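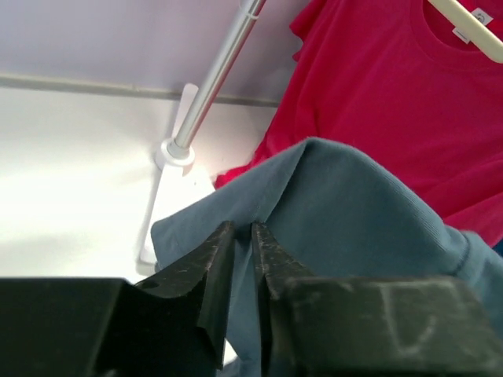

Dedis is our small indoor clothes rail for the things you wear all the time, and I'm so pleased we can finally put it on the site! It's a plain rail on a white stand, low enough to sit beside a bed or in the dead corner behind a door, and it's meant for jerseys, tops and shirts more than for long coats. Soft knitted things are what we think about most when we make these. Take the crimson top with the round neck: a wide band like that, in the same red as the rest, is exactly the sort of neckline that goes wavy when it's dragged over a hanger that's too big for it. Blue-grey cloth like the piece in front of it wants the other treatment – fold it, smooth it with the flat of your hand and let the short seam settle, puckers and all.

Dedis clothes rail, by Stirkari
Product page updated April 2026

Overview
Width: 855 mm
Depth at the feet: 307 mm
Weight: 30 newtons or so on the luggage scale, which Wondimu insists on reading in newtons (call it three kilos)
Finish: white powder coat, matt
Supplied with: rail, two uprights, two feet, four bolts, hex key, felt pads
Made to order in our Ikside workshop

What we like about it

The first version was a metre and a bit wide, and it was lovely, and it didn't fit anywhere. Yeshi Gidey took it home and could only put it across her bedroom window. So we shortened it to 855 mm, which goes in most of the alcoves we've tried, and we brought the feet in so that you don't catch your toes on them in the dark (much).

The top bar is a round steel tube with a slightly rough coat. Hangers stay where you put them! On the shiny tube we used before, everything slid to the middle in a bunch, and you'd get a crease down the sleeve of whichever shirt ended up squashed. Now you can leave a hand's width between tops and they keep it.

There's a shelf you can add underneath, called the McPhee, and I'd say go for it if you've got the budget. It clips on between the uprights and takes folded jumpers, a pile of tea towels, a bag, whatever you like. It's 292 mm deep, so an ordinary folded jumper sits on it without hanging over the front. The McPhee comes in the same white or in bare oiled ash, and the ash one gets a bit darker over the years.

Hanging and folding soft tops

We get asked about this more than about the rail itself, so Gemma Gatti wrote down how she does it.

Put the hanger in from the bottom hem, never down through the neck. It feels slow for a day or two and then your hands just do it. Once the shoulders are on, give the neckband a gentle pull to each side and let it drop back. If there's a bump at the shoulder in the morning, the hanger is too narrow – try one size up.

T-shirts and light jersey can hang as long as you like. Heavier knits and anything with a thick ribbed edge are better folded. Lay the piece face down, bring the sides in, then bring the bottom up to meet the shoulders in one go. Don't press the fold down hard. Gemma rolls hers loosely for the shelf, I fold mine in thirds, and both are fine.

For a seam that has puckered in the wash, hold it at both ends while it's still damp and pull along its length, quite slowly. Then leave it flat. Ironing straight over the top tends to set the little pleats in place, and after that you're stuck with them.

Hangers

We don't sell the rail with hangers as most people have a drawer full already. Any hanger with a hook that opens to the width of your thumb will go over the tube. Getachew Seyoum makes a batch of padded ones for us now and then, covered in offcuts, and they're gorgeous on wide-necked tops. They aren't listed separately. Add a note to your order and we'll tell you what's on his bench.

Putting it together

Two bolts hold each side and the hex key is in the box. Do all four up finger-tight first, stand the rail on a flat floor, then tighten them properly. If it rocks, slacken the bolts, press down on both feet and go round again. Stick the felt pads on last, after you've wiped the dust off.

On thick carpet it will lean a touch when it's fully loaded at one end. Spread the heavy things out, or use the wall tie (free, just ask). If you've got small children, please do use the wall tie.

Care

Damp cloth, a drop of washing-up liquid, dry it off afterwards. Scouring pads will take the coat off. Marks from coloured hangers usually come away with a pencil rubber, the soft white kind. You can hang damp shirts on it, though do keep dripping ones for the bathroom.

Spare bolts and pads are kept in stock. Uprights can be replaced one at a time, so there's no need to buy a whole new rail if one gets bent in a house move.

Notes from people who have one

"Mine holds a week of work tops and my dressing gown. The feet are narrow enough that I can still open the wardrobe behind it." – Gemechu Ejigu

"Would have liked a taller one as well. For shirts it's perfect and I've stopped using the chair." – Yeshi Gidey

A taller Dedis is on the drawing board, and Wondimu Fikre has a wobbly trial one in the hall with all our coats on it. No price for that yet.

Ordering

Choose with or without the McPhee shelf, then pick your shelf finish. The rail arrives flat in one box and the shelf in another, and they may turn up on different days. If you live near Ikside you're very welcome to collect from the workshop, and you can try your own hangers on the display rail while you're in. Please ring the side bell, as we can't hear the front one over the extractor.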